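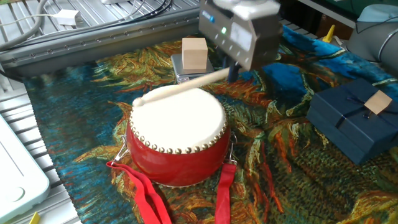 4 Setting up the drum

4.1 Before you start

This section covers the barrel drum with tacked head (tabletop size), supplied with strap and one pair of sticks. For the floor stand, see the separate Plasance stand sheet.

You need:
Flat table or bench
Thick cloth, large enough to extend past the drum on all sides
Soft dry brush
Lint-free cloth

Note: The head is fixed with studs and cannot be tuned by the player. Do not look for tension rods or a drum key. Neither is missing from the box.

4.2 Placing the drum

1. Spread the cloth over the table and smooth out any folds. A patterned or printed cloth is fine if the surface is flat. Do not use rubber matting, which can mark the lacquer.
2. Lift the drum with both hands under the shell. Do not lift it by one ring.
3. Set it down with the playing head facing up.
4. Turn the drum until the two side rings point left and right as seen from the player's position.
5. Let the straps hang clear of the head. A strap lying across the skin will choke the sound and may leave a line in it.

Caution: Keep the drum away from heaters and out of direct sun. A skin that dries too quickly can pull against the studs and split at the edge.

4.3 Checking the studs

1. Run a fingertip slowly around the rim. All studs should feel level.
2. If a stud stands proud, press it with your thumb through the folded lint-free cloth.
3. If it does not go back, stop. Do not use a hammer. Contact the Trallero service desk and quote the number on the warranty card.

Brush dust from between the studs with the soft brush. Do not use polish near the rim - it creeps under the skin and stains it.

4.4 Fitting the strap

1. Check that each ring moves freely in its fitting and that the fitting does not turn in the shell.
2. Pass one strap end through the left ring from the outside and tie it off. Repeat on the right.
3. Pull firmly on each side before taking the weight of the drum.
4. Adjust the length so that the head sits just below the waist when you stand.

For tabletop playing the strap may stay on. Leave it loose over the front edge of the table, where it will not be caught under the shell.

4.5 First strokes

1. Hold the stick loosely, with the rounded tip toward the head.
2. Play lightly near the edge, then move toward the center. The center gives the lower note.
3. Keep the first session to 5 minutes. Increase the force over the next few days.

Caution: Do not strike the studs. Chipped sticks will cut the skin. Replace a stick as soon as the tip feels rough.

4.6 Storage

Wipe the shell with the dry cloth and store the drum head up, under a cover, at normal room humidity. Replacement sticks are listed under Magaña in the parts table.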